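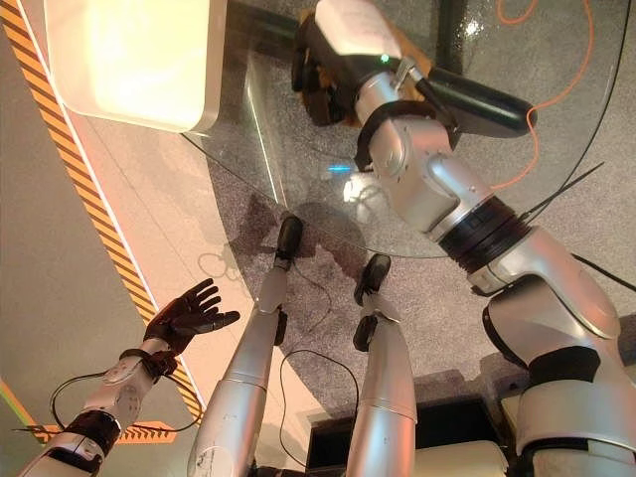 Open hand, silver legs, carpet, and a strip of yellow and black.

Taneck endurance kart race, new driver change rule, am I reading this right?

kerbhopper
Posted 18th January

Regs are up for the Taneck enduro in March. Same length as last year, 136 laps, same control tyre (Pondesico again, sigh). But look at the driver change bit. Every stop now has a minimum time, measured from pit in line to pit out line, and if you come out early it's a drive through. No warning, no time added at the end. Straight drive through.

So all that practice hopping in and out is worth nothing?? We spent most of the winter on changes. Got really quick at it. Seat insert out, seat insert in, gone.

Anyone else doing it this year? What do you make of it.

oldtwostroke
Good. About time. Last year someone left the box with the incoming driver's foot still on the side pod. Fast changes look great till somebody gets a broken ankle.

kerbhopper
Nobody broke an ankle

oldtwostroke
No. And I'd like to keep it that way.

slick_or_wet
Doing it again, same team as last time minus one. I read it the same as you. Min time covers the whole lane including the crawl to your box, so if you're pitted at the far end you get less time sat still than the team at the near end. Not that it matters as everyone's total is the same. I think. Had to draw it on an envelope.

What bothers me is who's doing the timing. If it's the transponder loop fine. If it's a bloke with a stopwatch I'm going to be sat at the exit line counting to myself like a muppet.

pitlanepam_not
It's the loop. Section further down, under penalties for some reason. Transponder in, transponder out. You're meant to bring your own clock for the box.

slick_or_wet
Oh yeah found it. Who puts that under penalties

kerbhopper
Still think it's daft. Whole point of enduros is the team bit. Driver change is the only time the rest of us do anything apart from hold a board up and eat crisps. Take that away and it's just a long sprint race with a sit down in the middle.

greenflaglag
Disagree, strongly. The change was never the skill. The skill is when you stop. If there's a caution out and you've been clever you gain loads, min time or no min time. Last year the team that won weren't the quickest at changes, not even close, I was in the next box and they had a right faff with the belt of weights every single time. They just stopped under the yellows twice and everyone else didn't.

kerbhopper
They got lucky with the yellows

greenflaglag
Twice?

kerbhopper
It happens twice sometimes yes

oldtwostroke
You make your own luck with yellows. Have your next driver helmeted up and stood there a good few laps before you need them. Most teams don't, next driver's always in the loo.

slick_or_wet
This was us. Literally this was us.

tailenderchap
Sorry to jump in with a beginner question. First enduro, we've only done rental leagues. There's three of us. Entry list says max grid is 32 and it looks nearly full. Is Taneck wide enough for that? Drove it once in a hire kart and the bit behind the clubhouse felt like a garden path

greenflaglag
It's fine after the first few laps. Start is carnage, stay right into the first corner, everybody dives left and then there's a big pile of people shouting. Behind the clubhouse you just go single file and be patient. You won't pass anyone there and nobody should be trying to pass you, if they do let them, they'll be in the tyres by the exit.

oldtwostroke
Second all that. Also rental habits to lose: don't lean on people. In rentals you've got a bumper all the way round. Here you've got a side pod and a chain. Lean on someone and you'll both be walking.

tailenderchap
Ta. And tyres, do the Pondesicos last? One set for the whole race is what the regs say, plus a set of wets

slick_or_wet
They last. That's the nicest thing anyone will ever say about them.

kerbhopper
Made of old wellies

pitlanepam_not
Oh here we go, yearly tyre moan. They're cheap and everyone's on them. I ran soft rubber for years at Jerkelmont and the bill was horrible, people with money put a new set on each session and the rest of us made up the numbers. Control tyre that lasts is the best thing they've done. Start with pressures a touch higher than you'd think if it's cold, drop them if it warms up. It won't warm up. It's March.

kerbhopper
I'm not against a control tyre. I'm against that control tyre. There's no grip for the first stint. You go out, you slide about like a dog on lino, then it comes in just when you hand over to the next driver and HE gets the good laps

greenflaglag
so go out second

kerbhopper
I own the kart!!

greenflaglag
So what

kerbhopper
Fair. Might go second

chainlubefan
Anyone running the Navickas chassis? Got one second hand before Christmas, lovely thing, straight as you like, but the seat stays are in a funny place and I can't get my insert to sit right with two drivers very different heights. One of us is tall, other one isn't, put it that way.

slick_or_wet
We had one. Don't mess with the seat, mess with the pedals. Set seat for the tall one, insert for the short one, and get the sliding pedal bracket. Pin in, pin out. We taped the pins to a bit of string so they couldn't get dropped in the box. Dropped one anyway but it was on the string so who cares

chainlubefan
Is the bracket a Navickas part or can I use any?

slick_or_wet
Ours was off something else, drilled one extra hole. Check with the scrutineer first tho. They can be funny about drilled holes anywhere near the brake pedal and quite right

oldtwostroke
Don't drill the brake side. Throttle side only. Get the proper one for the brake.

slick_or_wet
Yes should have said. Throttle side was the one I meant. Proper part on the brake.

chainlubefan
Cheers both. And with the new minimum time I won't be panicking over the pins, so count me as a yes vote for the rule

kerbhopper
Traitor

pitlanepam_not
That's the thing though. Look who it helps. Mixed teams, tall and short, people who aren't twenty and bendy. My knees don't do the jump out any more. We lost bags of time at every stop last year and I felt awful about it. Now I can get out like a normal person. If it gets a few more teams coming back I'm all for it.

kerbhopper
Ok that's a decent point and I hadn't thought about it. Still sad about our stops. They were really good.

oldtwostroke
Do the stop quick, then use what's left to clean the visor, check the chain, give the driver a drink. Quick crew still gets something. Slow crew gets nothing done but the swap.

kerbhopper
Hm. Chain lube at every stop would be nice. We threw one last year.

greenflaglag
See. Already cheered up

kerbhopper
Didn't say that

tailenderchap
What happens if you come in under red? Do you still have to serve the minimum or are we all stopped anyway

slick_or_wet
Red you stop on the start line, not the pits, and no working on the kart. So doesn't count as a stop. If you're already in the lane when red comes out... dunno. Regs don't say. Someone should ask.

greenflaglag
At Jerkelmont the clock keeps running and they hold you at the exit. Different club though, don't assume

pitlanepam_not
I'll ask at sign on. Or email. Email probably, sign on is always a scrum.

tailenderchap
Thank you. Also is there anywhere to get warm, my brother's coming to watch and he's already complaining

oldtwostroke
Clubhouse, upstairs. Tea's alright. Window looks over the hairpin so he can see most of it. Bacon rolls go early so tell him to get in before the drivers' briefing lets out.

slick_or_wet
Bring wellies for the paddock. Whole bottom end is mud if it's rained at all. Get there early and park up by the fence on the top bit, else you'll be pushing a trolley uphill

chainlubefan
Bring a board to stand the trolley on too. Ours sank.

kerbhopper
So who's got a decent clock for the box? Something big enough to see with gloves on and a helmet on. Phone's no good, did that in testing and the screen went off

slick_or_wet
Kitchen timer. One of the magnetic ones, stick it on the trolley. Start it when the kart crosses the line, someone stood at the pit wall shouts. Test it the day before as there'll be a second or so of lag between shout and thumb

greenflaglag
And leave a margin. Drive through at Taneck costs you way more than being a bit late out. I'd take late every time.

kerbhopper
How much margin

greenflaglag
Depends how good your shouter is

kerbhopper
Ours is my dad. He's a bit deaf.

greenflaglag
big margin then

pitlanepam_not
Right I've emailed the club re: red flag while in the lane, plus whether you can refuel inside the minimum time or if that's seperate. Will post when they get back to me.

oldtwostroke
Fuel's separate, it was last year. Different area, engine off, driver out of the kart.

pitlanepam_not
Was last year, yes, but the wording's gone. Hence asking.

oldtwostroke
Hadn't spotted that. Good call

pitlanepam_not
Reply from the club. Fuel is separate, same area as before, they left the paragraph out by mistake and will put a new version up. Red while you're in the lane: clock carries on, you get held at pit exit till the restart, and you join at the back of the queue. So same as Jerkelmont.

tailenderchap
Brilliant thanks for asking

kerbhopper
Back of the queue is harsh if you were leading

greenflaglag
Were you planning on leading

kerbhopper
Entry's in anyway. Going out second.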